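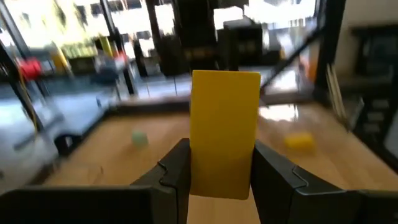
I'd like to slow down a little on the Sondik app before the whole list decides it has solved yellow. The message I'm answering is copied further down, and I've read it twice, and I still don't see where the match gets tested. A phone picture of a yellow thing is a picture of the light on it first and of the paint or plastic second. Take the flat yellow piece in the photo, standing on its short edge: a smooth, matte face with nothing going on in it, as easy as color reading gets, and even so the upper part comes out slightly brighter and there's a faint shadow along the lower half. Tap one part and then the other and I would expect two different chips. Now do the same on a hallway wall with a window at one end and a lamp at the other.

Here is what was posted, with the greeting trimmed off:

> Just finished the upstairs hall at the Havlow house and I'm sold.
> I took pictures of the old yellow with the Sondik app, it gave me
> a match in the Maron line within a few seconds, and the store mixed
> it while I waited. One coat over the old color. Total with rollers
> and tape was $162. The app says its matches were checked by 2,104
> homeowners and nearly all of them were happy, so it isn't just me.
> The Maron can says it's good for 3,000 scrubs, too. Between the two
> of them I don't see why anyone would still carry chips home or put
> up sample patches. Yellow used to be the hard one and now it's the
> easy one. Photos when the doors are back on.

I'm glad the hall looks good. I mean that. A yellow hall is a cheerful thing and there are too many gray ones. But there are several claims in there and they deserve to be pulled apart a bit.

First, the one coat. Yellow over the same yellow is the easiest job there is. If the match is close you can leave thin spots all over the wall and never see them, and if the match is off you may not see that either, as long as every wall in the hall got done. Where one-coat yellow falls down is over something else. I did a back bedroom last July that had been a dull blue, using a paint that also promised one coat. It took a gray-tinted primer and then 3 coats of finish, and after the second one you could still pick out the path of the roller from the doorway. The label had small print about "similar colors." I'd be surprised if the Maron can didn't have something along the same lines. Could you look?

Second, the 2,104 happy homeowners. Who asked them, and when? If the question popped up on the phone right after the app named a color, then all they were happy with was a little square on a screen. They hadn't opened a can yet. If it was asked a month after painting, that's worth something, but then I'd want to know how many people were asked and didn't answer. A person who has just repainted a room twice is not in the mood for a survey. I went looking on the app's own pages for how the number was arrived at and found the number itself three times and the method not at all. It may be a perfectly good number. I can't tell, and neither can anybody else on the list.

Third, the scrubs. I have less of a quarrel with this one, but 3,000 scrubs of what, with what, pressing how hard? A machine going back and forth with a wet brush is one thing. A wall beside a light switch, wiped with whatever spray is under the sink, is another. What bothers me on matte paint is shine. You scrub the fingerprint off and leave a polished oval in its place, and from then on you see the oval every time the sun gets low. The paint film is still there, so I suppose it passed. I've got one of these ovals next to my own kitchen door, in a cream that was sold to me as washable. I'd trade a good many scrubs for a paint that could be touched up from the can two years later without the patch showing.

Now the matching. I'm not against gadgets. What I'd like is for someone to try the following, and I'll do it too if the rain keeps up and I'm stuck indoors. Pick one yellow wall. Run the app on it in the morning, at noon, and again at night with the lamps on. Write down the chip name each time. Do it near a window and then in a corner. If it gives the same chip every time, I'll eat my words in front of the whole list. If it gives four different chips, then the good match in the Havlow hall was partly luck, or else partly the fact that there was none of the old color left to compare it with by the time the job was done.

That last point is the one I keep coming back to. Did you leave any of the old yellow showing? Inside a closet, behind the thermostat, anyplace? That would settle it better than any amount of arguing from me. Hold a card painted with the new stuff flat against the old stuff, same light on both, and squint.

What I do myself is dull and slow. I cut a piece out of the wall somewhere it won't matter, the paper face of the drywall is enough, a bit bigger than a quarter, and take it to the counter. Gaillard will read a piece that size with the counter machine, and they'll put a dab of the mix on it and dry it before they hand over the lid. They've missed on me once, on a mustard that had gone brown from years of a wood stove, and they remixed it without a fuss. Then I brush a piece of poster board, two coats, leaving a white border, and move it around the room for a couple of days. White border matters with yellow. Put a sample patch straight onto an old beige wall and the beige makes the yellow look green, and then you go back and ask for something warmer and end up with a room the color of cheese crackers. Ask me how I know.

Is all that worth it for a hall? Maybe not, if you're painting corner to corner anyway. For touch-up, where the new stops in the middle of the old, I wouldn't trust a phone with it, and I don't much trust myself.

One question on the $162. Does that include the Sondik subscription, or were you on the free trial? The trial ran out on me before I had picked a color and I didn't renew. I'd also like to know if the store mixed it in the Maron base or put a Maron color into their house brand, which stores around here do unless you speak up. It changes what the scrub claim even applies to.

Please do post the hall once the doors are back on. If you can stand it, take one in daylight and one at night from the same spot, with the camera's color setting left alone.

On the other thread, about the stair treads: still waiting on the oil primer to cure. It's tacky at the nosing and fine everywhere else. I'll report back when I can walk on it.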